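Last updated: September

TARKLEY SIMULATION LAB SHARES NEW WAY TO TEACH ROBOT HANDS WHEN TO CLOSE

TARKLEY – The robot learning team at the Tarkley Simulation Lab is very happy to announce Cowie, a training method that helps a robot arm decide for itself when it is close enough to an object to take hold of it, and when it would do better to back off and have another look.

Anybody who has fished for keys at the bottom of a bag will know that reaching is the easy part and that the trouble starts in the last inch or so. Robots have much the same difficulty. Many of them learn by copying recorded demonstrations, and in most recordings the approach takes up nearly all of the time while the moment of closing goes by in a flash (a good demonstrator hardly thinks about it!), so the robot gets plenty of practice at the wrong thing. 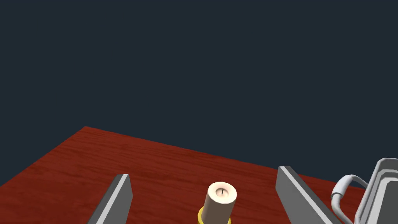
Cowie gives that short moment more weight. The method goes back through each recording, finds the stretch just before the fingers close, and plays it to the robot again from slightly shifted starting positions, some of them good and some of them deliberately a little off. The robot is rewarded for telling the two apart, and it learns to wait.

The team trained Cowie on 3,912 simulated demonstrations, all of them made in Plesunine, the lab's own simulator, and then tried it on 1,104 fresh attempts spread over 12 tabletop tasks. Missed grasps fell on every one of the tasks compared with the same robot trained the ordinary way, and the biggest gains came with small upright objects, the kind that tip over if a finger so much as brushes them.

"We had been making our models bigger and bigger, and all the while the answer was sitting in a second or two of recording that we were more or less skipping past," the research team said in a joint statement. "It was a lovely thing to find, and a bit embarrassing too."
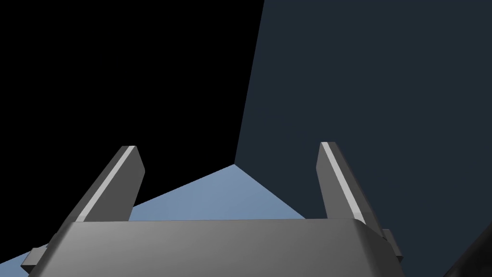

Much of the work relies on the view from the wrist, where the robot sees its own two fingers and whatever lies beyond them. A wrist view can be quite plain, with very little in it to judge distance by, and the team spent a good part of the project making sure that Cowie would hold still and look again in those cases instead of grabbing at nothing.

All results so far come from simulation. Trials on a physical arm will be carried out with Gusavo, the lab's hardware partner, and are planned in 3 stages, starting with single objects on a bare table and working up to crowded ones. The lab will share those results as well, whichever way they go.

The training code and the full set of demonstrations are free for schools and research groups to use, and requests can be sent to the lab's press desk, which will be glad to pass them along.

Recent items
Plesunine simulator adds new table surfaces and lighting
Gusavo and Tarkley extend hardware partnership
Open house at the Tarkley Simulation Lab: what to expect
Summer student projects in robot learning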